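Teaching an Arm to Pick Up Small Parts
Student project report, second-year robotics option
Project group: Khurram Tanoli, Arsalan Qureshi, Shabnam Marwat
Supervisor: Aidan Hennessy
June 20, 2024

What we set out to do

Our project is called Ferel, and it asks a simple question: can a group of students with one arm and no research budget collect a good enough set of examples for the arm to learn a pick-and-place task by itself? We didn't write any rules for where the gripper should go. A person drives the arm through the task by hand controller, the computer saves what the wrist camera sees together with how the joints move, and later a model is trained to copy that. One complete go at the task, from the open gripper to the part put down in its place, is what we call an episode.

We had all used robots in class before, but only ones that repeat fixed positions. Watching an arm move to a place you never typed in is a completely different feeling, and it kept us going through the slow weeks!

The task

We chose small metal parts because they are awkward. They shine, they roll if they are stood up wrongly, and a few millimetres decide whether you get a grip or just push the thing along. The driver starts each episode with the arm raised and the fingers open, comes down over the part, closes, lifts and carries it to the drop point.
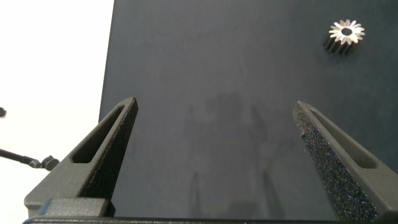 Choosing the starting positions took more thought than any of us expected. Shabnam drew up a plan on squared paper so that the part would turn up all over the table and not only in the comfortable spot in front of the fingers. A start like the one with the gear over towards the upper right, well away from the gap between the fingertips, is worth a lot to us, as the arm has to travel sideways before it can come down. Our early episodes had hardly any of these. When we trained on them, the model went straight down in the middle every time and closed on nothing, very confidently.

We also had long talks about shadows. The lamps are above the arm, so the arm darkens the table as it works, and the shadow moves when the arm moves. Arsalan wanted to get rid of it with extra lights. Khurram wanted to keep it, on the grounds that it might help the model judge how high the gripper is. We kept it, partly because extra lights made the metal glare so badly, and we would love to test the two against each other properly.

How we recorded

Each session had a driver and a logger, and we swapped places after every set. The logger put the part in its next position, said "ready", and wrote down anything odd. The driver was not allowed to look at the screen of the model's last results between episodes — we found it changed the way people drove.

Our target was 50 good episodes per session. In the first session we kept only 13. Most of the rest were thrown out for one of these reasons:

The driver paused in mid-air to think, and the pause was saved as if it were part of the task.
The fingers touched the part before closing and moved it.
Recording was started late, so the beginning was missing.

The pauses were the hardest habit to break. Jawad Mohmand from the year above, who did a similar project with a different arm, told us to rehearse the whole movement once with recording off, and that helped at once. It sounds too easy, but our driving became smoother and the episodes shorter.

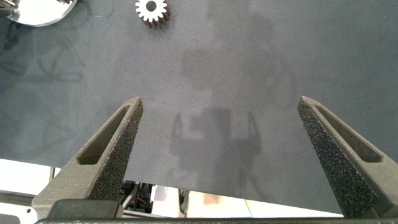
Shabnam Marwat

I looked after the sorting of the recordings, so this part of the report is mine. I watched every episode from the wrist camera's point of view, and it changed how I think about the data. From above the table you see everything and forget how little the arm gets to see. In some views the gear is up at the top with part of it out of sight, and there is a shiny round disc in the corner as well, just as bright. A person knows at a glance which one has teeth. The model has to learn that from us, and it can only do so if our episodes contain enough moments where both are in view and the driver clearly goes for the right one.

So I started tagging. I used two tags to begin with, "single" and "crowded", and later added one for parts that were only partly visible. It was slow, but I really enjoyed it. I began to recognise who had been driving without checking the log. Khurram comes down in a curve and Arsalan moves across first and then straight down. Aidan asked whether that mattered, and we now think it does: where our styles disagreed most, the trained arm hesitated and wobbled between the two. In our last sessions we agreed on one approach path, and the wobble got noticeably smaller.

I also learned to keep the clumsy episodes in their own folder instead of deleting them. Episodes where the driver misses, backs off and tries again may be useful for teaching the arm to recover. We haven't trained on them yet, but they are all there with notes.

What comes next

We are carrying on in September with 2 new part shapes, and we want to repeat the lighting comparison with the same starting positions. Arsalan is rewriting the recording program so that it starts by itself when the arm first moves, which should put an end to the missing beginnings. The squared-paper plans will be scanned and stored with the recordings, and anyone joining the group should read the logger's notes before driving.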